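Pikside Grasp Review
Software for checking and labelling hand-held gripper recordings

Pikside reads recordings made with hand-held grippers and turns them into labelled episodes ready for training. It runs on an ordinary desktop computer and does not need a network connection once installed.

What it does

Pikside lines up the camera streams from one or two grippers on a single timeline, then proposes a start and end point for each grasp. The reviewer accepts the proposal, drags it, or throws it out. A project can hold up to 4,000 episodes. Object labels are typed once and picked from a list after that.

Fruit is a good test of the labelling tools. Several pieces are close in colour and size, and the fingers hide part of whatever they are near. Labels can be marked "partly hidden" so that a planner does not treat the visible outline as the full shape.

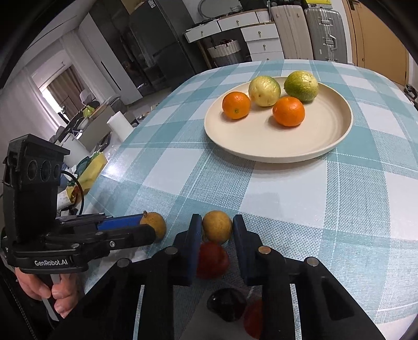 Two-gripper sessions

Left and right devices are kept as separate tracks. If one clock drifts, enter the offset by hand or let Pikside match the movement of both tracks. Offsets of up to 300 ms are corrected without re-importing.

Export

Episodes export with gripper pose, finger opening and labels. The Ormsby planner reads the files directly. A converter for Giltitz projects is included.

Licence and support

One licence covers 24 reviewer seats. Updates are free for the life of the version. Version 71 was released in February 2020.

Sales and trial copies: Raelene Goodwin, Clollness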